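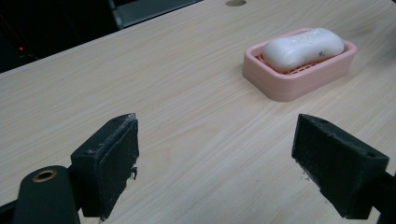
손잡이형 그리퍼 대여 키트 점검표 (검토 의견 포함)

최종 업데이트: 3월 | 읽는 시간 4분

대상: Vernoton 손잡이형 그리퍼 키트, 월 단위 대여 상품
점검 장소: Grisitby 작업실, 오전 10시 시작
판정 표기: 적합 / 조건부 / 부적합 / 해당 없음

1. 손가락과 패드

1-1. 왼쪽 손가락 패드 상태: 부적합
옆면에 찢어진 패드 조각이 너덜너덜하게 매달려 있음. 소개 책자에는 "섬세한 파지"라고 적혀 있는데 패드 본인은 생각이 다른 모양. 조각을 잘라 내고 계속 쓰자는 의견이 있었으나 받아들이지 않음. 패드 교체 후 재점검.

1-2. 왼쪽 손가락 윗모서리: 조건부
희끗한 자국이 있음. 닳은 것인지 뭔가 묻은 것인지 닦아 보고 다시 적을 것. 닳은 쪽이면 대여 전 사진과 대조해서 보증금 다툼을 미리 끝내 둘 것.

1-3. 오른쪽 손가락 패드: 조건부
안쪽 모서리에 밝은색 부스러기가 붙어 있음. 성분 분석까지 할 예산은 없으니 솔로 털고 넘어감. 비누를 집기 전에 털 것. 집은 다음에 털면 비누 점검표가 따로 필요해짐.

1-4. 양쪽 손가락 간격: 적합
비누 받침 쪽으로 들어가기 전 충분히 벌어져 있고, 패드끼리 마주 봄.

1-5. 손가락 고정부: 조건부
오른쪽 손가락 윗면에 작고 둥근 구멍이 두 개 있음. 설명서에는 이 구멍 얘기가 한 줄도 없음. 나사가 들어갈 자리인지 원래 비워 두는 자리인지 Vernoton에 문의함. 답변은 "설명서를 참고해 주세요"였음.

2. 작업면과 물건

2-1. 작업면 정리: 적합
나뭇결 상판. 손가락 사이에서 뒤쪽까지 걸리는 물건 없음.

2-2. 상판의 둥근 구멍: 조건부
뒤쪽 가장자리 근처에 있음. 이 근처에서는 작은 물건 과제를 하지 말 것. 비누는 빠질 크기가 아니라고들 하지만, 그런 말은 꼭 무언가 빠진 뒤에 다시 듣게 됨.

2-3. 비누 받침: 적합
연한 분홍색 플라스틱, 안쪽에 살대 있음. 테두리가 두툼해서 패드가 먼저 닿기 쉬움. 위에서 내려갈 때 테두리를 스치면 그 회차는 실패로 기록.

2-4. 비누: 조건부
흰 비누 한 장. 무늬가 일부 흐려져 있고 오른쪽 끝 근처에 작고 어두운 점이 하나 있음. 패드에서 옮은 것이라고 단정할 근거는 없으니 의심만 기록함. 같은 비누를 계속 쓸 것이면 점 위치를 적어 두고, 새 비누로 바꾸면 회차 번호도 새로 시작.

3. 회차 기록

3-1. 회차 수: 조건부
Escobedo 요금제는 한 달 100회까지 기본 포함, 넘으면 50회 단위로 추가 청구. 51번째가 아니라 첫 번째부터 50회 값을 냄. 계약서 14쪽에 적혀 있으니 속았다고 하기도 애매함.

3-2. 기록 번호: 적합
마지막 번호 473. 종이 대장과 화면 숫자가 일치함. 이 키트에서 가장 믿음직한 부품은 종이 대장임.

4. 안전

4-1. 손 끼임: 조건부
패드 사이에 손가락을 넣어 부스러기를 떼지 말 것. 솔은 키트에 들어 있지 않음. 별매 "관리 세트"에는 들어 있음.

4-2. 주변 장비 전원: 조건부
뒤편 어두운 쪽에 빨간 표시등이 켜져 있음. 대기 상태인지 확인하고, 자리를 비울 때는 전원까지 끌 것.

4-3. 비상 정지: 해당 없음
손으로 드는 도구라 놓으면 됨. 발등 위에서는 놓지 말 것.

종합 의견
패드 교체 전까지 사용 보류. 교체 부품은 Sirken에서도 취급하는데 Vernoton 순정보다 배송이 빠르다고 함. 다만 타사 패드를 붙이면 대여 보증이 사라지므로 이번에는 순정으로 신청함. 1-2, 1-3은 청소 후 같은 날 재판정 가능. 1-5는 두 번째 문의를 넣어 두었고, 답이 오면 이 칸에 이어서 적음.

본 사이트는 더 나은 이용 환경을 위해 쿠키를 사용합니다. 계속 이용하시면 쿠키 사용에 동의하는 것으로 간주됩니다.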